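Category: Around the House > Kids Ask Why

Why do bowls and cups nest?

Have you ever helped put the dishes away and noticed that some bowls slide into each other like sleepy puppies in a basket, while others just wobble on top and fall off? There's a reason for that, and it has to do with shape!

A bowl that is wide at the top and narrower at the bottom leaves a lot of room inside. Another bowl of the same shape can sink down into that room, and then another one after that, until you have a whole stack that takes up hardly more space than the first one did. Grown-ups call this nesting. Now, if the sides went straight up and down, like a soup can, the second one would have nowhere to go, and it would have to sit right on the rim.

So before you start stacking, it helps to spread everything out on a table, bowls and cups together, and have a good look at the sizes.
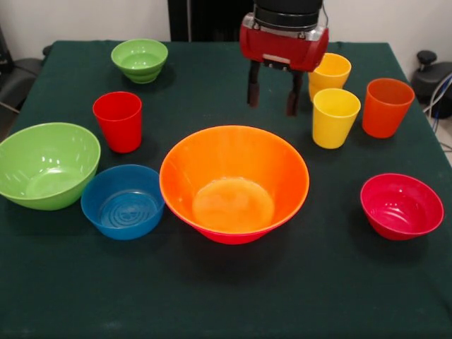 Okari, who reads this page after supper, wrote in to ask whether you should begin with the biggest bowl or the smallest. Start with the biggest! Set it down first, then the next biggest goes inside, and keep going until the tiniest one is sitting on top. Cups like to have a stack of their own.

Try it with the plastic dishes in your kitchen (ask first, please). If 2 bowls get stuck, wiggle them gently and don't yank.

Last updated: August 10, 2023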